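Notebook – simulation bench, Prurnby office
09/05/2022
Entry by Gemma Kershaw. Read by: Kieran, Yen-ting, Tracey (please initial).

Carried on from the last entry. The two-arm model loads in the house layout without the joint limit error. Kieran had the shoulder offset entered in the wrong unit. Fixed in the shared config, old value left in as a comment.

Main job today was the handover question from Fodell. They want to know what the housekeeping staff at the Lillville guest house will be doing once part of the room reset is done by machine, and which steps stay with a person. Dennis Sowerby wants it in plain words, by step, with no percentages. Tracey has the current task sheets from the floor staff. I am working from those and not from the Lambert manual, which describes a job no one at Lillville does in that order.

Batch settings: 426 episodes queued, step limit 3000 each, 2 workers. Seed list saved with the config. Physics settings unchanged from the previous batch. I turned off the random lighting because it was hiding a contact problem at the wrist.

Layout is one of the furnished ones, with a lounge area opening to a bathroom and a stair railing down the right side. Kieran picked it for the doorway. The bathroom door opens inward and a person cleaning would prop it without thinking. The planner treats it as a fixed obstacle unless told otherwise.

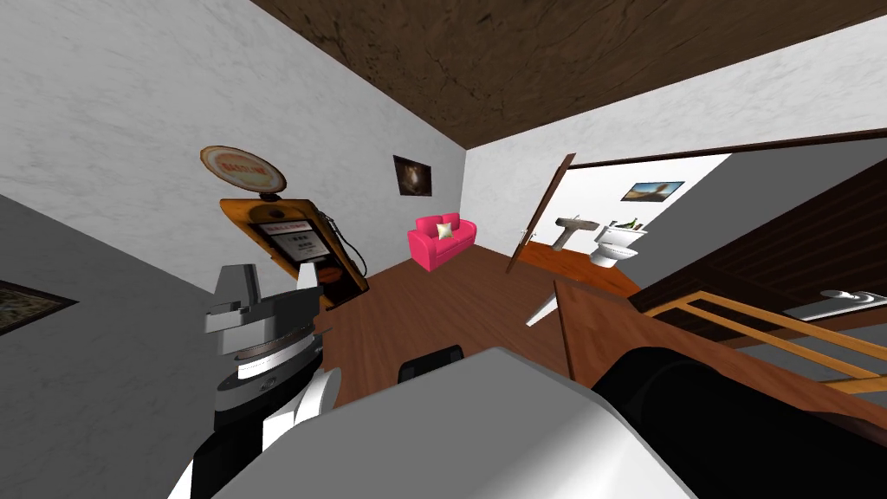

Tracey's sheets list the bathroom first, then floors, then soft furnishings. Staff told her they do the cushions while the bathroom floor dries. The planner has no notion of waiting on a floor, so it will go straight back in. Yen-ting can add a timed block on the bathroom region, but someone has to start the timer, and at the moment that someone is the attendant. That is a new task. It goes in the handover table as such, on the attendant's side.

Other items for the table:

Loose paper. Guests leave notes, receipts, boarding passes. Staff make a call each time on whether it is rubbish. Proposal is that the arm never bins paper, only moves it to a tray, and the attendant clears the tray. Tracey says this is slower than what they do now. Agreed, and noted as slower.

Bottles on the toilet tank. Same problem, guest property or ours. Keep with the attendant until we have a rule that staff have seen and agreed to.

Stairs. Out of scope for the base. Any work past the railing stays manual. Dennis asked whether this means a person is assigned to stairs only. I don't want that to happen by default – it would turn a varied shift into a dull one. Flagged to him in writing.

Stoppages. Present draft has the attendant clear a stopped arm. There is no training time against this in the Fodell plan. I have put down 40 minutes per person as a placeholder, to be argued over. Yen-ting thinks the reset procedure should be tried by someone from housekeeping before we set any number. I agree.

Pay grade for the above is not our decision, but the table should show the added duties in their own column so whoever does decide can see them. Kieran wanted them merged under "supervision". I have left them separate.

Technical notes, mostly for Yen-ting:
– left gripper collision mesh is still the coarse one. Swap before the next batch.
– right arm shell takes up much of the low camera view in the tucked pose. Try raising the camera mount before changing the pose.
– logger drops the last line when a worker is killed. Known, not fixed.

To do: send the draft table to Tracey before it goes to Dennis. She will take it to the floor staff and bring back corrections. On-site trial is pencilled in for October, which leaves room for two rounds of comments if the first goes out this week.

Batch still running at time of writing. Results go on the next page.

GK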